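Supplies Forum – Staplers at the Bilton front desk

Sang Vũ
Members are asked to confirm whether the blue stapler should remain in use. 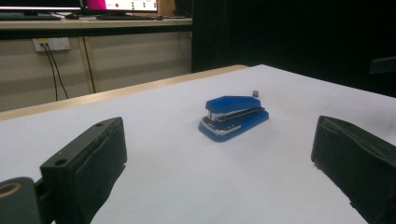 Reply 1 – Huệ Lã
It should remain. My department has used the same model for over 7 years.

Reply 2 – clirnstead_office
I must disagree. Ours jams on 3 sheets. I would request a heavier model.

Reply 3 – Sang Vũ
Please check the staple size first. A decision will follow in April.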